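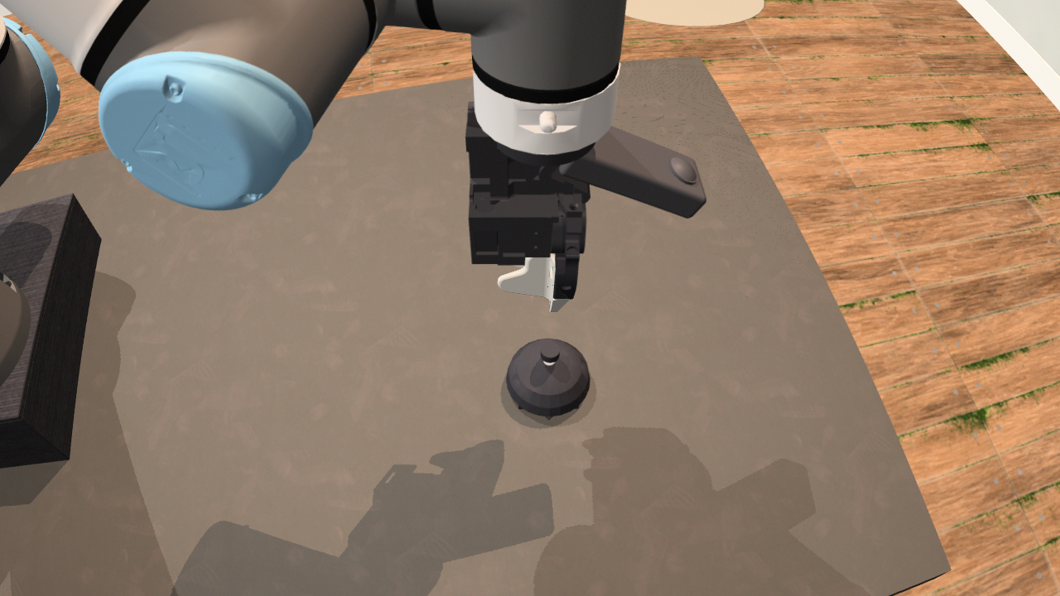 Can simulated runs count toward the 20 supervised trials our handling rule asks for before a new grasp is released?

Only the runs on the physical arm count. Simulated runs can be attached as supporting material, but they don't reduce the number.

Ticket status: Reopened
Product: Rallis cell controller
Area: Release rules / trial records
Site: Cladport
Opened by: Svenja Teuber

Original report

The release screen shows our lid grasp as "Trials complete" and lets me press Approve. We have not done the trials. What we have is 3,000 simulated attempts from the Toranura package, imported in April, and two on the real arm, both stopped by the operator. I expected the screen to say 2 of 20. Why does it say complete?

Steps to get there:
Open the grasp record for the small lid.
Go to Release, then Trials.
Import a run file from the simulator.
Go back to Release. Status has changed to complete.

Reply from Vodevberg support

Thank you for the report. The trial counter accepts any run file with a valid signature. Simulator files are signed the same way as cell files, so they are counted. This is the designed behavior. If your site rule is stricter you can write that in the notes field and have the approver check it.

Status changed to Closed - works as designed.

Reopened by S. Teuber

I'm reopening this. A notes field is not a check. The whole reason we have a written rule is that people at the end of a shift will press the green button if it's there, and I include myself.

I'd also like to know what the designed behavior was designed for. The rule in your own setup guide says "supervised trials." Who supervised 3,000 runs that went through overnight? I have watched a few of them back. The finger comes down over the knob of the lid, it looks very neat, and I learned nothing from it about what happens when the lid is greasy or when the gripper is due for service. The friction value in the import was the default. I don't know who picked it and the file doesn't say.

I'm not against simulation. We use it for reach and for checking that the wrist doesn't end up somewhere silly above the table, and it has saved us time. I just don't accept it as proof of a grip.

Reply from Vodevberg support

Understood. Could you tell us the pass rate set on the record, and whether "Source filter" appears under Release settings? It was added in the last update but is off by default.

S. Teuber

Pass rate is 90 percent. Source filter is there. I turned it on, set it to Cell only, and reloaded. Status still says complete. Logged out and in again, same thing. Then I made a fresh record with the filter already on and imported the same file. That one correctly stayed at zero. So the filter works for new records and ignores old ones, and every record we care about is old.

Reply from Vodevberg support

Confirmed on our side. The count is stored at import and is not worked out again when the filter changes. Workaround: with the filter on, open the record, choose Trials, Clear count, then import the cell files again. Clearing the count needs the approver role. A fix is planned but we can't give a date yet.

S. Teuber

Workaround tried on the lid grasp. It now shows 2 of 20, Approve is grayed out. Good.

Still open for me:
The filter should be on by default. I've asked for this as a separate request and would like the number.
The run file should carry the friction setting and the name of whoever set it.
Clear count leaves no entry in the history. I cleared it at 4:40 p.m. and the history says nothing happened - for a release record, that worries me more than the original fault.

At Cladport we've gone back to a paper sheet clipped to the cell door, one line per trial, with initials. Approvers sign against the sheet and ignore the screen. Please leave this ticket open until the history entry is fixed.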